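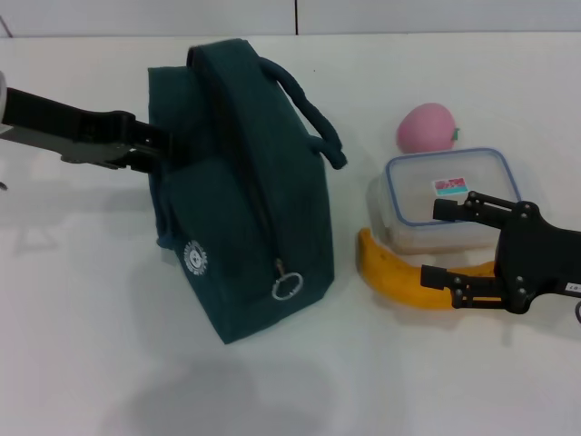 Gripper comparison at Pretcombe - frequently asked questions

What are you comparing?
Two sets of fingers on the same pair of arms. The Unico set is the one we have used since February. The Clikenow set is newer and has a softer tip.

Which objects do you use?
Ordinary things from shops and homes: a fabric bag, a clear plastic food container, toy fruit such as a peach and a banana. We want a mix of soft and hard, because a finger that is good with a box can be quite bad with cloth.

How many trials are done until now?
185, counting both sets. Trials where the controller stopped by itself are counted also, but they have their own column in the results sheet.

Why two arms and not one?
A bag is difficult to open with one arm. One gripper holds the top, the other brings the object. For small objects we also run the single-arm test, so you can compare with your own bench.

Which set is better?
It depends on the object. With the container, Unico slipped in 7 trials and Clikenow in two. With the bag we see no clear difference yet - the handle gives trouble to both.

Can I send my own gripper?
Yes, if it fits our wrist plate. Please write first to Zuleica Peixoto and include the weight, the opening width and the type of connector. Without the connector type we cannot plan the cable.

Do you change the camera between sets?
No. Camera position and light stay the same for both. If the camera is moved, we repeat the calibration and start that object again.

Can I visit during a test?
Visitors are welcome after 2 in the afternoon. In the morning Þórarinsdóttir uses the arms for controller tuning.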